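How Do You Teach a Robot to Pick Up Keys?

You can hang up a key without thinking about it. A robot can't do that until a person shows it how.

At Tistside, a workshop where people train robot arms, Nanna Mogensen teaches them small jobs with her own hands. One of the jobs is sorting keys and key tags. Keys are hard for a robot. They are thin, they swing, and they slide over each other.

A robot hand like this one is called a gripper. It has two fingers that pinch together. When it holds a key ring, everything on the ring hangs down below: a silver key, a yellow tag and a round metal plate full of holes.

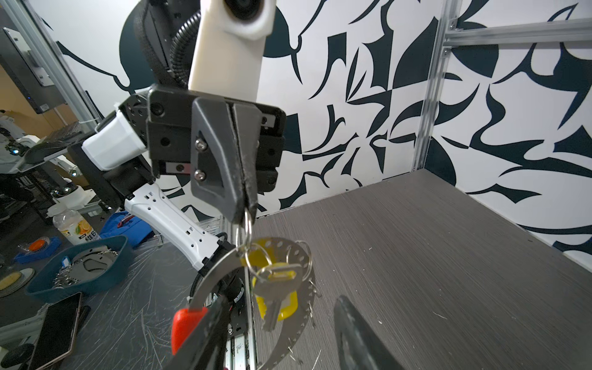
Two ways to show a robot

The first way is by hand. The teacher takes hold of the arm and moves it through the job. The arm has sensors in its joints, and they record how far each joint bends.

The second way is by remote control. The teacher moves a set of controls, and the robot copies each move. At Tistside they call their controls the Dedden. Squeeze the handle and the gripper closes. Let go and it opens.

Nanna likes remote control for keys because her hands stay out of the way of the robot's cameras. A small white camera sits on top of each gripper. Between the two arms are a chain of small rings, a curved red piece, a green tag and a yellow tag.

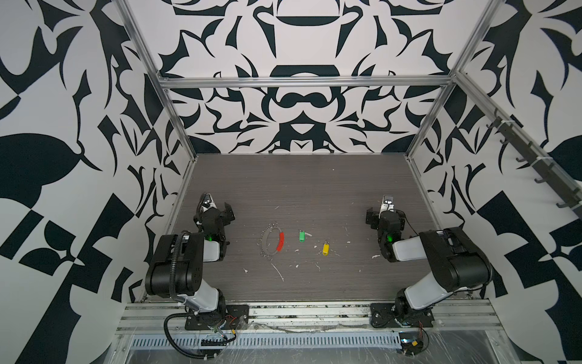 Page last changed: April

Doing it again and again

Once is not enough. Nanna shows the robot the same job 29 times before lunch, and she moves the keys to a new spot each time. A big job can take 1,000 tries. Then a computer studies all of them and learns which moves go with which camera views.

After that the robot has a turn by itself. If it drops the key, Nanna shows it some more.

Comments (3)

Orov: Does the robot get tired

Nanna Kvaran: No, but the teacher does. We stop for 15 minutes every morning.

Egilsson: my class read this on Monday and we tried it with kitchen tongs. Keys are really hard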